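Search this guide
Enter a part number or keyword
Go

Trudeo Closet System: Set-Up and Use Guide
Section 5. Filling the Drawers (Sweaters and Other Bulky Tops)

By now the Trudeo frame is upright, the runners are in, and there is one screw left over. Put it in the spare parts bag with the one from Section 4. This section covers the part most owners skip, and then call us about when a drawer won't close.

5.1 Before you start

You will need the Skistden folding board (part 711), one Berik drawer divider per drawer, and a flat surface larger than the garment. A made bed is ideal. An unmade bed is a different project.

CAUTION: Do not use the open drawer as a folding table. The runners are rated for clothing. They are not rated for elbows.

1. Pull the bedding flat.
2. Bring one garment to the bed. Let go of the idea of doing four at once.
3. Find the hem and both cuffs before you lay anything down.

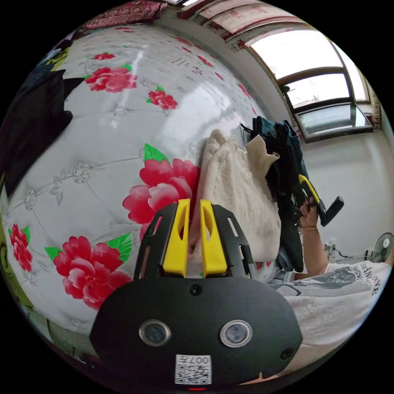
Fig. 5-1. Cream knit held at the edge of the bed.

NOTE: Knits stretch under their own weight. Get the body of the sweater onto the bed promptly and don't carry it through the house by one sleeve, however dramatic the effect.

5.2 Laying out

4. Spread the garment on the bed with the front facing up and the hem toward you.
5. Pull each sleeve out to its own side. Sleeves will try to hide underneath. Check.
6. Smooth from the collar down with an open hand. Pressing hard adds nothing but creases.
7. If the front is printed, look for wrinkles running through the print now. A crease folded into a drawer in August will still be there when you want the sweater.

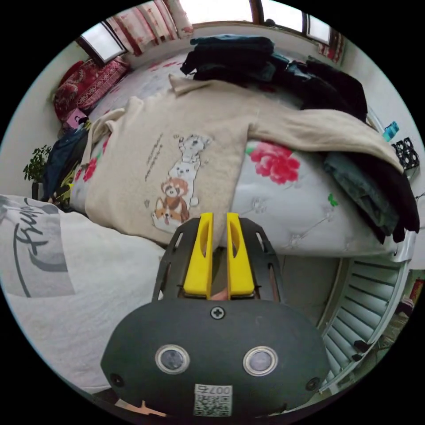
Fig. 5-2. Printed top spread out, hem nearest the reader. The corgi goes at the bottom of the stack.

8. Set the folding board at the center of the chest, top edge just below the collar.
9. Fold one side over the board, then lay the sleeve back down along the fold. Repeat on the other side.
10. Slide the board out. If the garment comes with it, you have folded the board in. Return to step 8. We have all done it.
11. Bring the hem up to the collar. For heavy knits, fold in thirds.

5.3 Sorting the rest of the pile

Allow 30 minutes for this the first time and 15 after that. The times assume that you don't try anything on.
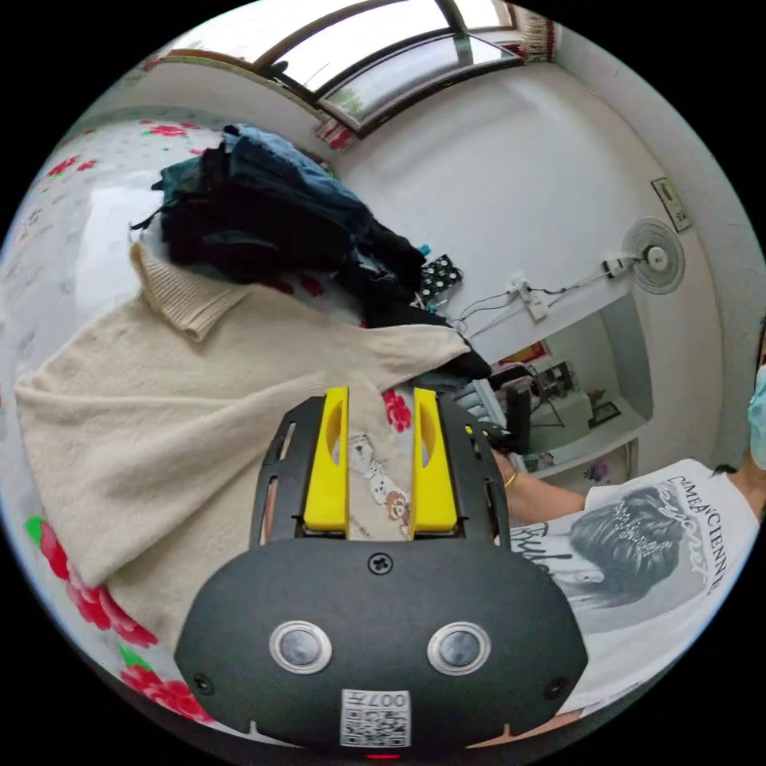 Each Trudeo drawer holds one category, and the category is up to you, provided you can remember it at six in the morning. Sorting by thickness works best, as thin tops packed beside thick ones slump into the gap and are never worn again. Keep dark clothes in their own heap while you work. A mound of black, navy and denim next to a cream turtleneck makes the point well enough, and pale fuzz on navy is a lint roller's whole evening. Take from the top of the heap where you can; reaching into the middle brings everything else along for company.

12. Make one heap for dark items and leave pale knits on the other side of the bed.
13. Set small items aside until last. They fill the corners.
14. Anything you haven't worn since you bought the drawer before this one goes in the Kassab storage bag (sold separately, naturally).

CAUTION: No more than 5 heavy sweaters per drawer. The sixth will fit. The drawer will then open once.

5.4 Loading the drawer

15. Fit the Berik divider with the notched side down.

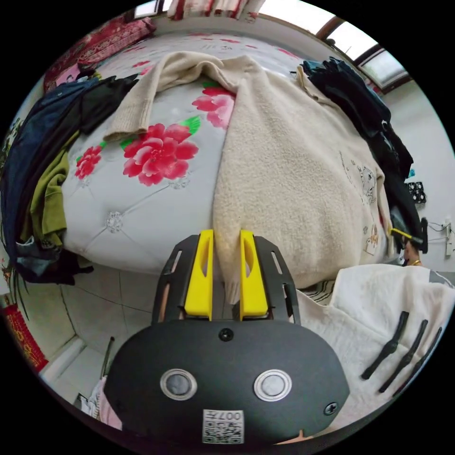 16. Stand the folded garments on edge, fold upward, starting against the divider and working toward the front.
17. Leave a hand's width free at the front. You will be tempted by this space. It is there so you can get something out again.
18. Close the drawer slowly. If it stops short, open it and look for a cuff over the back edge before you push.

NOTE: A drawer that still sticks when empty has a runner problem. See Section 4, and the bag with the two screws in it.

Related sections
Section 4. Fitting the Drawer Runners
Section 6. Hanging Rail and Hooks
Section 7. Kassab Storage Bags: Sizes and Sealing
Replacing a Berik Divider

Contact Trudeo Support | © Trudeo. All rights reserved. | Back to top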